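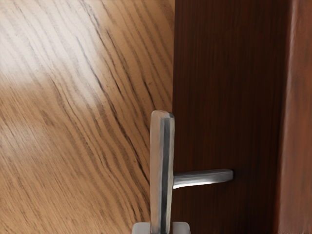 Clullier furniture swap is back in October, and it's bigger

I've been going to the Clullier furniture swap for years now (my kitchen is pretty much furnished by it), so when Rania Khoury called to tell me it's moving to the old Nimri bakery this October, I grabbed my coat and went over to see the place before she'd even finished talking.

And wow, what a space! The ovens are gone, the front windows have been cleaned, and there's a loading door at the back wide enough for a wardrobe. Anybody who tried to get a sideboard up the library steps last year will know why I got so excited about a door.

Rania says 410 households have signed up so far. Last year the whole thing moved 134 pieces in one morning, and that was with the rain coming in sideways and half the street dug up. She'd like to double it. I wouldn't bet against her.

The rules are mostly the same. You bring a piece, you get a ticket, you take a piece home. If you've got nothing to bring you can still come after noon and buy whatever is left for a flat $30, any size, even the big stuff. Drawers have to open and close, chairs have to hold a grown adult, and please, no mattresses. They were very firm with me about the mattresses.
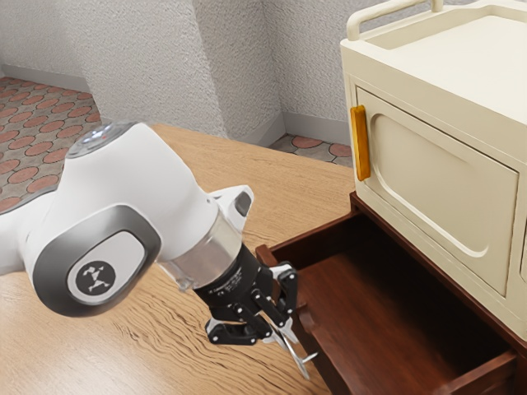
Wooden tabletop and an open drawer in darker wood.

The new thing this year is a repair corner, run by Ghassan Mansour and Sum-yee Mok. Ghassan fixed cabinets for a living until he retired, and he'll look at anything that sticks, wobbles or squeaks. I asked him about my own desk, which has one drawer I haven't been able to shut since spring, and he told me to rub a candle along the runners and stop yanking on it. So that's me told! Sum-yee is handling finishes, which means water rings, scratches and that sticky feeling old varnish gets. Bring a photo if the piece is too heavy to carry over.

Money from the afternoon sales goes to the Wornier Street reading room, same as before. Last year's total came to $3,727, and it paid for new shelves and a heater that works (I sat next to the old one all last winter, so I'm very happy about this).

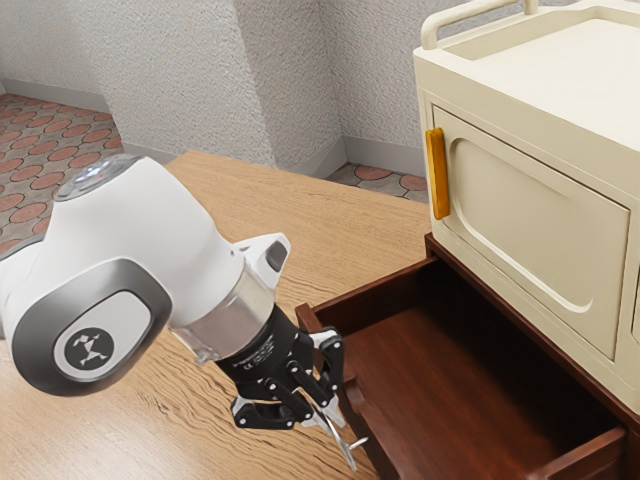

Drawers get checked for smooth running before a piece gets its ticket.

Doors open at 8 a.m. for people dropping off and 9:30 for everybody else. Parking is behind the bakery, but the lot is small, so if you're only bringing a stool or a lamp table, consider walking. Azra Krasniqi is lining up vans for people who can't move things themselves, and she needs to hear from you by the end of September. Leave your name at the reading room desk or in the sign-up book at Galex Hardware.

I'm bringing the desk. Somebody else can have a go with the candle.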